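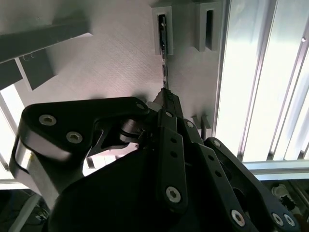
# A Month With the Skokell Bench Package

I should admit up front that I asked for this one. I'd been reading the Skokell brochure over breakfast for most of April, and when Clémence Poulain wrote to say I could come up to Wastside and have the bench package to myself for a while, I'd packed before I finished her email.

So what do you get? An arm, a gripper with a small camera riding on it, the software, and a gray printed board full of slots and pockets that lies flat on the bench (Skokell calls it the tool wall, and now so do I). The idea is that a repair shop or a small recycling outfit can put the thing to work on old electronics without hiring an engineer to babysit it. You park a slim tool in a holder, show the arm where it lives, and from then on it's supposed to fetch it and put it back on its own.

I spent my first two days on nothing but the tool wall, and I loved it way more than I should have. There's something about watching a thin piece of metal head for a slot barely wider than itself that makes you hold your breath! Teaching a new pickup took me six minutes once I got the hang of it. You drag the arm by hand, press a button, drag it a little more, press again. The tablet app shows you what the wrist camera sees, and you nudge things along with your thumb.
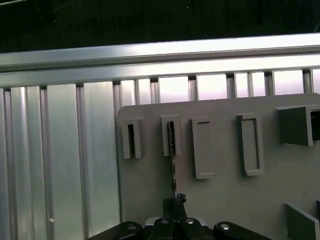

The slots are forgiving up to a point, and past that point they really aren't. If you taught the approach a bit crooked, the arm will repeat your crooked approach all day long with a straight face. I went back and redid three of mine. Edith Montoya, my contact on the support line, told me to slow the last stretch way down and leave the speed alone everywhere else. Good advice, and I wish it were in the manual — the manual spends four pages on unboxing.

A few gripes while I'm at it. The tablet logs you out too often. The printed holders are light and easy to swap, but if you want one for an odd-shaped tool you either draw it yourself or order it from Bielecka, the print shop Skokell works with, and my order took longer than I'd hoped. And the gripper's links are all out in the open, so keep loose sleeves and hair well clear of them.

Then there's the price. The package rents for $900 a month, with a 90-day minimum, and training is included. For me, a person with a garage and a soldering iron, that's silly money. For a shop with desktop towers stacked to the ceiling it might not be. The whole sales pitch is built around that kind of job, a PC on its side with the panel off and all those clips and cables and modules waiting. I had a great time at that end of the bench, too. Modules that sit up straight in a row suit the gripper nicely. Floppy cables I'd still rather do by hand, and I told Clémence so.

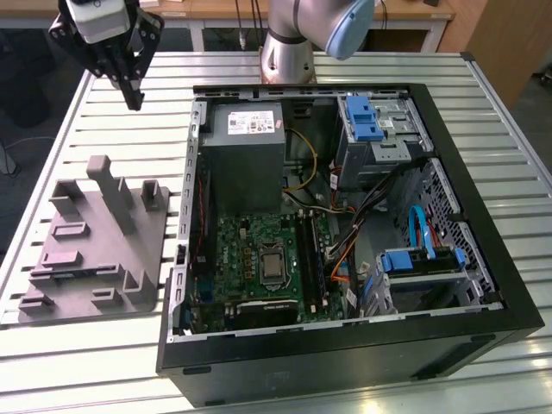

Percy Arboleda doesn't agree with me on the cables. "You're judging it like a hobbyist," he wrote back when I sent him my notes. "At Pasness we unplug the cables ourselves before the machine ever gets a turn. It takes my crew a minute. What I'm paying for is the dull part after that, and I'd sign up again for the dull part alone. My complaint is the app. Fix the app!"

Fair enough, and he's right about the app. Clémence says an update is coming that keeps you logged in for a full shift, along with a way to copy taught moves from one bench to another. I'd want both before I signed anything for a second machine.

If you're curious, ask for the trial week first and bring your own tools, the ones you really use, worn tips and all. Skokell will print holders for them at no charge if you send measurements ahead. I didn't, and spent an afternoon with a file.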